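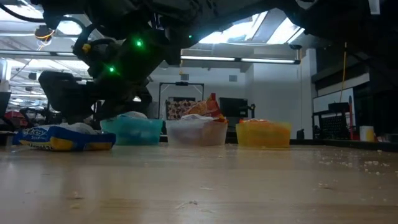

Snack bag and teal container on the table, Grosunthorpe open day

The Delaunay building in Grosunthorpe opened to visitors on 2019-07-01, and I took the early bus to be there for the first tour. Admission was 6 dollars, paid at the side door on Gaditz Street. Josiane Vasseur led our group up the old mill stairs - all 104 of them - and talked about the flood repairs and the new roof. The top floor is still closed. The view from the landing takes in the river and the rail yard. Tours run again in August, and parking is behind the church.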